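Clulby Help > School and student projects > Robotics

Simulated kitchen arm keeps missing its grasp, demo soon, please help

Posted by Mwanahawa Kashindye, 23 Jan 2022

Hi all. Second year project, team of four, entered in the Magbanua student challenge (simulation round, so no real arm, everything in the simulated kitchen they give us). We have to pick up small things off the worktop and put them down again, scored over 300 tries. Our best so far is 110 good ones. The team from the year above got 304 points total last time with what sounds like a simpler setup, so something is clearly wrong with ours.

What happens - arm comes over fine, lines up over the target fine (to my eye anyway), goes down, fingers close, comes up with nothing. Or it clips whatever is next to the target and the whole thing gets counted as a fail. It never seems to miss by much. It is always the same sort of miss though, which makes me think it's one bug and not loads of little ones.

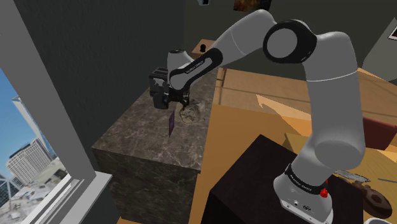
Our layout is the standard one from the pack, we only shuffle the small stuff between tries. Base goes off to the right of the worktop, on its own side, and we've not been allowed to move it. The tight spot is the plate - you've got the toaster behind and that thin purple thing stood on edge just to the left, so there's not much room for the fingers if the hand is turned even a bit the wrong way. Tries with the plate are our worst by miles. I don't know if we should be planning round the neighbours properly or just coming straight down and hoping.

Things we have tried already:
slowing the last bit of the descent right down (no change)
more grip force (slightly worse?? stuff pings out)
retraining the grasp picker overnight, twice
swapping the camera view it learns from
turning the whole thing off and on, obviously

Planner is Civska, the student version, default settings mostly. Grasp picker is our own. The write-up has to be in before the demo and I'd rather write about something that works. Any ideas welcome, even daft ones. Will share teh config if anyone wants it.

Cisen
Helped run a school robotics club since 2009, seen this one a lot.

Check your tool offset first. Before anything else. Before retraining anything. The planner needs to know where the fingertips are, and the default in a lot of student setups is the flange, the flat bit where the hand bolts on. So the planner thinks it has arrived and the tips are somewhere else. Or somebody has put the hand length in twice, once in the arm file and once in the planner file, and it stops short every time. "Always the same sort of miss" is exactly what that looks like.

How to test it. Takes ten minutes.

Clear the small things off. Put one marker on the worktop at a position you know. Tell the arm to put its fingertips on the marker, hand pointing straight down. Look from the side and from the front. Write down the gap. Now turn the hand a quarter turn about its own axis and do it again. If the error goes round with the hand, the offset is wrong sideways. If the error stays put, it's the base position or the camera. If it's only up and down, it's the length.

Do that at the near side of the worktop and the far side. If the far side is worse you have a base rotation problem, a degree out at the base is a lot by the time you get to the fingers.
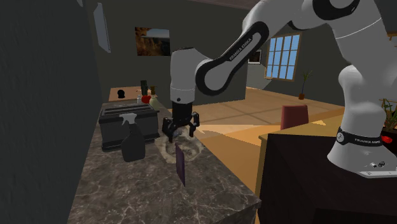
Then sort out the order of moves. You want a point well above the target, a straight line down from there, close, wait a moment, straight line up. Don't let the planner choose its own path for the last stretch. It will quite happily come in from the side, the default planners don't care what looks sensible, and that'll be your clipping. Most of them have a setting for straight line moves but it's off to start with. Same going up - lots of people get the down move right and then let it swing away at an angle while still low.

On the grip force, put it back where it was. If things ping out then you're gripping off centre, and squeezing harder only throws them further. Also look at the friction value on the fingertips. If it's been left at zero or close to it then no grasp is going to hold, whatever the picker does.

For the neighbours, give the planner a box for each one, a bit bigger than the real thing. Doesn't need to be pretty. Then have the picker try a few hand angles and throw out any where the open fingers touch a box. Open, mind, not closed. We had a group one November who checked it closed and couldn't work out why it kept knocking things over on the way in.

Log every fail with a reason as well, even one word. "missed", "slipped", "clipped". Sort by that and you will know what to fix next, and it gives you a table for the write-up.

wobblyjoint
had the same last year. ours was the camera. reinstalled everything and it went away so never found out why sorry. have you tried a bigger gripper

Pellworth_J
Agree with most of what Cisen put, offset first. Bigger gripper won't be allowed, the rules fix the hand.

Two things to add. Check when your fingers close compared to when the arm stops. In our project the close command went out as soon as the move was sent and not when it had finished, so the fingers were shutting on the way down. Looks like a miss by a tiny bit, every time. Slowing the descent doesn't fix it either, makes it worse if anything. Put a half second wait in before closing and see if your score jumps. If it does, do it properly afterwards by checking the arm has stopped moving.

Other thing, split your score by object. 110 overall tells you very little. If flat things are all failing and tall things are all fine then it's height, and you've saved yourself a weekend. Flat and soft stuff is hard anyway, we aimed for an edge where there was one and left the middle alone.

Wouldn't retrain again until both of those are checked. The picker could be perfectly good.

Mwanahawa Kashindye
Right. Did the marker test. It's the length, hand was in twice, once in our file and once in the Civska one. Feel a bit sick about the two nights of training but ok. Sideways was fine both turns.

Also we were sending close straight after the move like Pellworth_J said, so that's two bugs. Wait is in now. Straight line moves next, then boxes round everything, then a full run of 300 overnight. Have added the fail reasons to the log.

Does anyone know if the Magbanua scoring counts it as a clip if you only brush something and it doesn't fall over? Rules page just says "disturbed".

Cisen
If it moves, it counts, or did when we last entered. Ask them by email and keep the reply.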